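26 June 2025
Bimanual cell, planner + perception notes
FD, with AA on the perception side

Picking up from the wait-state problem. Odlow (the task sequencer) was still handing both arms a goal in the same tick, and the right arm's plan was being checked against the left arm's start pose, not its current one. Fiifi Dankwa's change from last week, i.e. mine, only fixed this for the approach segment. The retreat segment still used the stale pose. Moved the lookup into the planner call so every segment asks for the other arm's joint state at request time. Diff is on branch gachanja-sync, not merged.

Ran 196 plan requests in replay with no hardware motion. 7 came back infeasible. 3 of those are the known one, goal inside the padded hull of the other wrist. The remaining four I can't explain yet. All have the left arm holding something, so I suspect the attached-object geometry is being added twice: once by Odlow when the grasp is confirmed, once by the scene monitor. Need to dump the scene at the moment of failure. The log only keeps object names, no poses. Adding poses.

Planner timeout was set to 300 ms in the cell config and something else in the launch file. Launch file wins. Removed it from the launch file.

Perception. Ademir Andrade swapped the segmentation stage over to the Avosness build. Masks on matte items are cleaner. Foil wrap is still bad: the highlight along the top gets split off as its own instance and the grasp scorer then sees two thin objects side by side. Tried merging instances with parallel long axes and a gap under a fixed threshold. Works on foil. Also merges any two real boxes placed close together, so no good as is. AA wants to gate the merge on wrist depth. I would rather do it on the overhead view and leave the wrist stream for final alignment only. Not settled.

Dark glossy panels are the other problem. Depth drops out over the panel and the fitted plane comes from the border alone. Yaw is fine from the border. Height is noisy. For now height is clamped to table plane plus the catalog thickness, flag clamp_z, off by default.

Finger yaw convention: wrist frame is rotated a quarter turn from the tool frame in the right arm's description file and not in the left's. Has been that way since December. Corrected in the alignment node with a sign flip, which I don't like. Proper fix is in the description file, but the Prorkinent calibration tool reads the same file and I haven't checked what it does with it.

To do
- scene dump on infeasible, with poses
- check double attach
- AA: merge gate, both variants, same replay set
- ask about the calibration tool before touching the description file
- merge gachanja-sync after the above
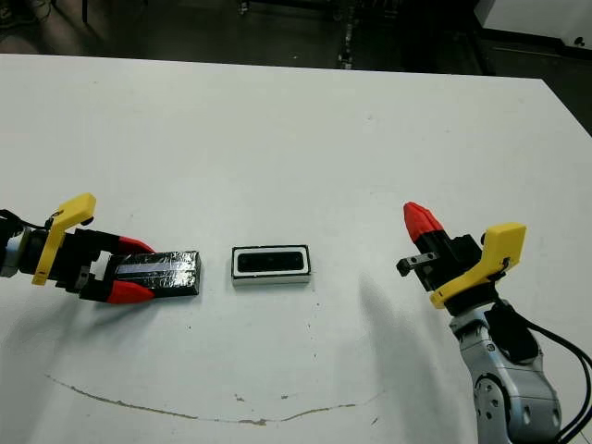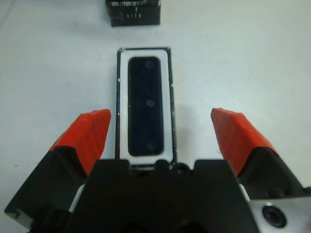 Fig. 1, 2. First: head view, left gripper closed on the foil block, right gripper open. Second: wrist view, fingers open either side of the dark-panel part.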